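Whitfield Activity Room, Bench 3: board and small parts check
September 6, 2018
Checked by Elvia Quezada. Comments to Clyde Blackwood.

1. Board sits flat on the blue surface. OK. I'd still like to see it again in October, after the heating has been on.

2. Seams between planks. OK for now. Drekham's sheet calls them "maintenance free for 5 years". I've read that sort of thing before. Run a fingernail along them at every check.

3. Front edge, splinters. OK. Wiped with a dry cloth and nothing caught.

4. Dark streaks in the wood. Colour only, as far as I can tell. Clyde has them down as stains on the last sheet. Please don't sand them.

5. Blocks, colours. Blue, red, green and yellow, two of each. Pass.
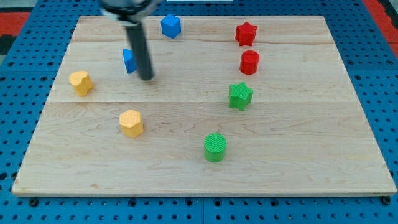 Bench 3, maple board with blocks set out.

6. Blocks, points and corners. Pass with comment. The star shapes are the ones I'd watch. Lullberg says the points are rounded to a child-safe radius but gives no figure for it, so I am not writing "compliant" on anything.

7. Paint. Not signed off. The Vonell cleaner is supposed to be fine for 50 wipes. Who is keeping count? Try it on one spare block first.

8. Storage tub and lid. Fail. Lid doesn't click shut on one side. Was marked "fixed" last time.

Items 7 and 8 stay open. Clyde to initial when done, and not before.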